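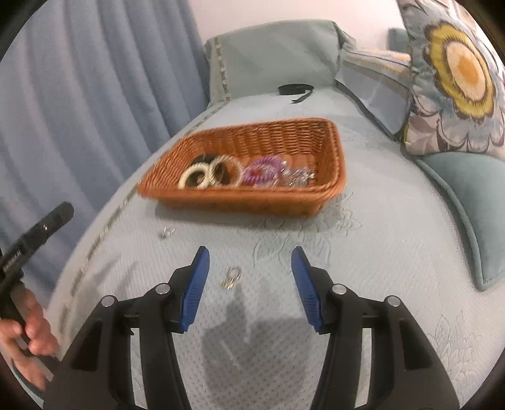 Janka Brabec wrote to me that a basket for hair ties is a way of putting off a decision. Her view is that anything small enough to go in a basket should go in a drawer with dividers, one kind to a section, and that whatever doesn't fit in its section should be given away. She has done it that way for years and says her mornings are shorter for it.

I have thought about her letter more than I expected to. I agree with her about giving things away. I don't agree about the drawer, and I want to explain why, because I think a lot of advice on tidying gets small things wrong.

Start with how these things are used. A hair tie comes off wherever you happen to be when your head starts to hurt. For most people that is the bed, the couch or the car. Bracelets come off at night, usually when you are already lying down and feel one digging into your wrist. Earrings are the same. So the question is where the thing will be when you let go of it, and how far you are willing to carry it at that moment. In my house the answer to the second part is an arm's length.

I had a divided drawer. It was a Clunder insert, 24 compartments, clear plastic, and I paid more for it than I want to say. It went in the dresser across the room from the bed. For the first week it looked like a store display. By the end of the month the compartments nearest the front had everything in them and the ones at the back had nothing, and there was a second collection on the nightstand that had never made the trip. I kept the insert for a year and a half anyway. I use it for screws now, and it is very good for screws.

What replaced it was a shallow basket. Shallow is the part I would argue for. In a deep basket the small things go to the bottom and you tip it out on the bed every time you want one clear elastic. In a shallow one you can see most of what you have. Wicker has its faults. Thin chains catch in the weave, and dust collects in the corners, where a cloth doesn't reach. An old toothbrush does. If you own a lot of fine chain, put a piece of felt in the bottom or hang the chain somewhere else.

The other objection I hear is that mixing hair things with jewelry is careless. Devendra Kaushik made this case to me at some length over lunch. He repairs his own watches and is used to trays. He said that a bracelet lying under a hairbrush will sooner or later be scratched or pulled, and he is right, if the bracelet is worth anything. Mine mostly aren't. I have two pieces I would be upset to lose and they live in a box. The rest is beads on elastic, bought at street fairs or handed to me by nieces. It can take being next to a scrunchie. I think people skip this step. They buy storage for jewelry as though all of it were precious, and then the plastic beads are lying in velvet and the good ring is on the edge of the sink.

Sorting is worth doing, but I would do it on the bed and in daylight. A bed is the best sorting table in most homes. It is wide, it is soft, and a dropped bead doesn't roll under anything. A plain light cover helps a great deal. I once tried it on a patterned one and was finding earring backs in it into April. Empty the whole basket, put back what you have worn lately, and look at what is left. Coiled ties that have stretched out won't hold anything and can go. Bracelets you like and never wear can be offered around.

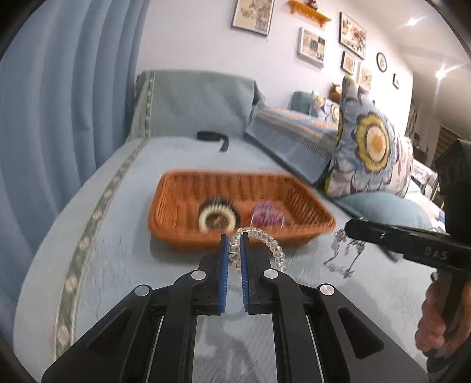 Molomthorpe, April

I did my own basket again this month and kept a count for once, mainly to have something to tell Janka. There were 94 pieces in the bedroom, if I include what was in coat pockets and the soap dish. I threw out the dead elastics, gave a bag of beads to a niece, and ended with a basket that isn't full. The brush stays in it. Brushes are supposed to live in the bathroom, but I brush my hair sitting on the bed, and I have stopped arguing with that.

Beaded strands took the longest. They tangle with each other first and with everything else second, and the quickest way I know to separate them is to lift one by a single bead and let the rest hang. Pulling makes it worse. If two won't come apart that way, lay them flat and leave them until you have more patience.

Janka has answered already. She says 94 is too many and that I have proved her point about the drawer. She also asked which basket it was and whether the shop still had the small one.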